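Keeping a small bathroom clean without much fuss

Most of the work in a small bathroom is keeping moisture down. Run the fan while you shower and leave it going for a while afterwards. If there's no fan, open the window and leave the door ajar. Towels dry faster on a rail than on a hook, and a bath mat hung over the side of the tub won't go sour.

Wipe the basin and taps with an old face cloth once a day. Ours lives under the sink and goes in the wash with the towels. For soap scum on the shower screen, warm white vinegar with a squirt of dish liquid works well — spray it on, wait ten minutes, rinse. Keep vinegar off marble, limestone and grout that hasn't been sealed. Never use it alongside bleach.
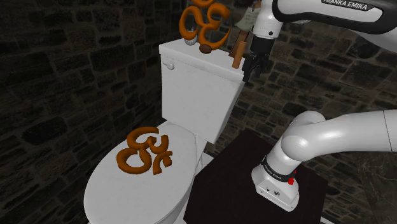 HOBART, May 2020

A closed toilet lid tends to become a shelf, and whatever is sitting there has to be moved before anyone can clean. Ornaments do better on a windowsill or a proper shelf. Dust the lid and the top of the tank before you get them damp, or you will just push grey fluff into the hinges. An old toothbrush gets around the hinge caps.

Rough stone walls hold dust in every joint. Use a dry paintbrush first, then a barely damp cloth. Check the sealer by flicking a few drops of water on the stone. If they soak in and leave a dark spot, it needs another coat.

Keith Fairclough wrote in to ask about a cistern that keeps trickling. Put a little food colouring in the tank and don't flush for half an hour. Colour in the bowl means the seal is worn. A new one cost us $9 and took one evening to fit, mostly spent looking for the shut-off tap.

Next month: drains and plugholes.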